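Search this site Search

What Is a Machinist, Anyway?

When I was nine, I thought my aunt Pramila was a magician. She went to work in the morning with a lunch box, and she came home in the evening with tiny curls of shiny metal stuck to the bottoms of her shoes. I collected them in a jar. (Don't do this without asking, by the way – those curls can be really sharp!)

She wasn't a magician. She was a machinist, and now I'm one too, at a shop called Juvstead. We make metal parts for other people's machines. Kids from the school down the street come by to visit, and they ask me so many good questions that I decided to write some of the answers down.

So what do you do all day?

I take a plain lump of metal and cut away everything that isn't the part. Think of carving a bar of soap into a duck. You start with a block, you shave off a little here and a little there, and after a while you have a duck. My block is steel, though, and I need a very strong machine to do the shaving.

The two machines I use most are the lathe and the mill, and people mix them up all the time.

On a lathe, the metal spins and the cutting tool stays pretty much in one line, creeping along. If you've ever peeled an apple by turning the apple instead of moving the peeler, you've got the idea. Lathes are great for round things like bolts, wheels and rods.

On a mill, it's the other way around. The tool spins and the metal is clamped down tight. Mills are good for flat sides, slots and pockets. Lots of parts need a turn on both machines before they're done.

Does the metal get hot?

Oh yes! Rub your hands together really fast and feel how warm they get. Now imagine a hard tool rubbing on steel, spinning 2000 times every minute. We spray a milky liquid called coolant right where the cutting happens. It carries the heat away, and it washes the chips off too. It smells a bit like wet pennies and crayons. I like it, but my friend Vivek Dwivedi, who works on the next machine over, says I'm the only person alive who does.

How do you know if a part is the right size?

We measure. Then we measure again! I use a tool called a micrometer, which looks like a little letter C with a handle you twist. It can measure things thinner than a hair from your head. If a drawing says a hole has to be a certain size, there's a small amount it's allowed to be off, and that's called the tolerance. Miss it and the part goes in the scrap bin. My very first week I made 20 parts in a row with the hole in the wrong place. Twenty! Mr. Kröger, my boss, put one of them on a shelf over my bench, and it's still there.

The good news is that scrap metal can be melted and used again, so my mistakes might be part of somebody's bicycle by now.

What happens to all the parts?

They go everywhere. One job we had in February was 700 little round spacers for a company that builds pumps. Another time we made just one part, a gear for a very old printing press, and I spent three whole days on it. Most things that move have some machined parts hiding inside. Doorknobs, elevators, roller coasters, robots. Look at anything with joints and ask yourself who made the bits that bend.
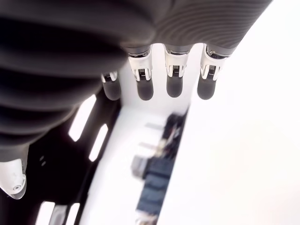
A robot hand up close. Each finger has a small joint near its base and a rounded, rubbery pad at the tip.

Can kids try it?

Not on the big machines, sorry! You have to be trained, you have to wear safety glasses, and you can't have long sleeves or dangly hair anywhere near something that spins. But you can start with the thinking part at home. Get a bar of soap, a ruler, a pencil and a butter knife, and ask a grown-up to sit with you. Draw a shape on paper first and write down how long and how wide it should be. Copy the shape onto the soap. Then carve slowly, and stop to measure a lot.

When you think you're finished, check it against your drawing. Is it too big? Shave a bit more. Is it too small? Then welcome to the scrap bin, my friend, and go get another bar of soap.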